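Arkby Stock Words
Data card and readme, version 2
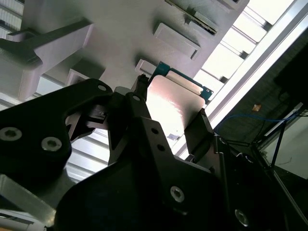 Underside of a pale grey rack, with a black gripper below it.

What is in this set

Arkby Stock Words is a list of short item names, as people write them on shelf labels and in stock books of small shops. Each name is given together with a plain form, so that "tom. chopd 400" and "chopped tomatoes 400 g" can be found as the same item. We made it for persons who write search tools for small shops and do not have the money for a big product catalogue.

The set has 1,000 pairs. All are in English, with the spelling used in Australia. You will find "yoghurt", "aluminium foil" and "litre". American forms are kept only on the left side, when the shop wrote them so.

Files

pairs.csv — the main file, one pair on each line
groups.csv — the 12 groups (dry food, cleaning, stationery and so on)
changes.txt — what is different from version 1

The columns in pairs.csv are: id, written, plain, group, note. The note column is empty in most lines. Please do not treat an empty note as an error. The files are UTF-8 and the separator is a comma. If a name contains a comma, the name stands in double quotes.

How the names were collected

The first part came from the old stock books of Wukside, a general store which gave us permission in writing. The second part was typed from shelf labels at Trasiter. Prices, supplier names and names of staff were never copied.

Mohandas Arumugam typed the written forms exactly as they stood, also with the mistakes. Florin Stanciu wrote the plain forms and then Mohandas read all of them again. Where the two of us did not agree, the line has "disputed" in the note column and we kept the plain form of the second reader.

One difficulty was the word Crăciun. It stands on several seasonal labels at Trasiter, and it is the Romanian word for Christmas. We left it with its correct letter in the written form and put "Christmas" in the plain form. If your program shows a strange sign in place of the ă, it is reading the file with the wrong encoding.

What changed in version 2

The group "household" was too wide and is now divided into cleaning and kitchen. Double spaces are removed from the plain side, but they stay on the written side. We corrected 100 plain forms, mostly units. "L" and "l" are both written as "litre" now. The id numbers did not change, so you can compare the two versions line by line.

Known limits

Fresh fruit and vegetables are few. Clothing is missing fully. Some short forms can mean two things: "btr" is butter in one shop and batteries in the other — look at the group before you decide.

We would not use this set for anything with allergies or medicine. The plain form says what the label means, and it says nothing about what the packet contains.

Licence and contact

You may use, change and share the set also for paid work, if you name Arkby Stock Words and the version. Corrections are welcome. Send the id, your plain form and a short reason, one correction per line please. The next version is planned for April.

Last edited 25 Oct 2026 by F. Stanciu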